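Primness Tischszenen, Datenkarte

Stand: 05.01.2026
Gepflegt von: Arbeitsgruppe Cavbridge
Status: nutzbar, mit Vorbehalten (siehe unten)

Kurzfassung

Primness enthält gerenderte Beispiele für das Lernen von Greif- und Verschiebebewegungen auf einem Tisch. Die Hintergründe und Gegenstände wurden aus Aufnahmen rekonstruiert, die Bewegungen dann in der Simulation Jacquet abgespielt. Der Datensatz umfasst 38 Szenen in 2 Auflösungen. 18 Szenen sind für die Auswertung zurückgelegt und sollten beim Training nicht angefasst werden.

Wer fotorealistische Daten erwartet, sollte die Erwartung senken. In der Projektbeschreibung von Flornotbridge stand eine Zeit lang, die Szenen seien »von echten Aufnahmen kaum zu unterscheiden«. Wir haben den Satz gestrichen. Auf kleinen Vorschaubildern mag er stimmen, bei voller Größe stimmt er für viele Ansichten nicht.

Bekannte Mängel

Löcher in der Fläche. Wo die Rekonstruktion keine Daten hatte, wird nichts gerendert, und es bleibt Weiß stehen. Meist sind das kleine Keile und Splitter in der Tischplatte, gern in der Nähe von Gegenständen. Im Beispiel liegt ein weißes Dreieck unterhalb des Behälters, davor ist die Holzmaserung verschmiert. Auch die Avocado hat einen unscharfen helleren Saum, den keine Tischplatte der Welt mitbringt.

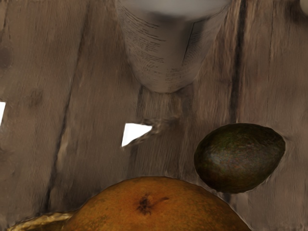
Jacquet hält dagegen, dass solche Stellen wie eine kostenlose Augmentierung wirken: Ein Modell, das mit Löchern trainiert wurde, lasse sich später von Reflexen und Papierschnipseln weniger irritieren. Man solle die Bilder deshalb ungefiltert lassen.

Wir halten das für eine Hoffnung. Belege dafür liegen uns nicht vor, und die umgekehrte Vermutung ist mindestens so plausibel: Ein Netz kann lernen, dass ein heller Saum »Gegenstand« bedeutet, und auf dem echten Tisch fehlt ihm der Saum dann. Bis jemand beides sauber vergleicht, empfehlen wir, mit und ohne Filter zu trainieren und beide Zahlen anzugeben.

Unlesbare Etiketten. Kleiner Text auf Verpackungen zerfließt. Für Aufgaben, bei denen Aufschriften gelesen werden müssen, ist Primness ungeeignet.

Angeschnittene Gegenstände. Einige Ansichten zeigen Dinge nur zum Teil. Die Masken enden am Bildrand, die Posen beziehen sich trotzdem auf den ganzen Gegenstand. Bitte nicht verwechseln.

Ansichten ohne Roboter. Nicht in jeder Ansicht ist der Arm oder der Greifer zu sehen. Die Gelenkwerte sind in der Aktionsdatei trotzdem eingetragen. Wer Bild und Aktion paarweise lädt, muss selbst entscheiden, ob solche Paare taugen.

Aufbau

szenen/ Bilder, nach Szene sortiert
masken/ Segmentierung, ein Kanal je Gegenstand
aktionen/ Gelenkwerte und Greiferzustand je Zeitschritt
pruefung/ Liste der zurückgelegten Szenen

Der Ordner aktionen liegt in 4 Teilarchiven. Alle müssen entpackt sein, sonst bricht das Ladeskript ohne brauchbare Meldung ab. Das ist bekannt und soll im März behoben werden.

Wofür nicht

Erfolgsquoten auf Primness sagen etwas über Primness. Wir bitten darum, sie nicht als Aussage über echte Hardware zu veröffentlichen, solange kein Versuch am Gerät danebensteht. Das gilt auch für unsere eigenen Ergebnisse in älteren Fassungen dieser Karte.

Fehler melden

Bitte Szenennummer und Zeitschritt angeben. Meldungen der Art »sieht komisch aus« können wir nicht bearbeiten, komisch sieht vieles aus.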